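Vastutley Workshop, Demham
Notebook entry, 18 January 2019
Subject: table setting for the plate and cube work

The white table has been cleared and the gray pad placed on it. The pad supplied by Gevmont is to be retained until July. Its order reference is 208.
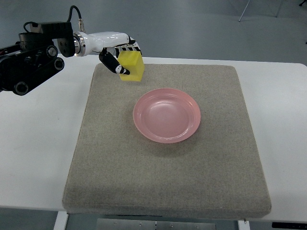
Plates are to be drawn from the pink set and returned to shelf 70 at the end of each session. Any plate with a chipped rim shall be set aside. For the starting layout, the plate lies near the center of the pad with nothing in it, and the cube is kept clear of the rim until it is put down. Colleagues are asked to keep the yellow cube for this layout, as it shows up well against the gray.

The position of the pad was reviewed next. A strip of tabletop is to remain visible on both sides.
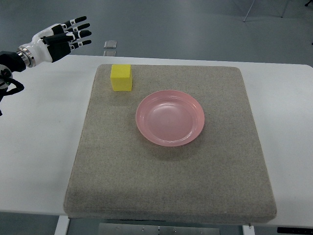 Pad on table, wider margin at left. Yellow cube near upper left corner of pad.

The finished layout has the cube resting inside the plate. No other items are to be stored on the pad.

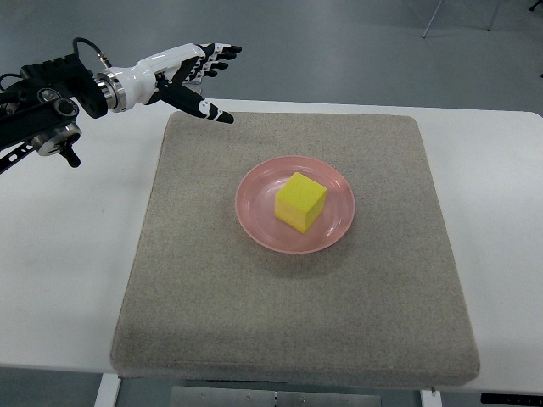 The same rule applies to the Konstantinidis trays when they arrive. Lint is to be brushed off the pad before each session. Replacement pads to be requested under stock line 670.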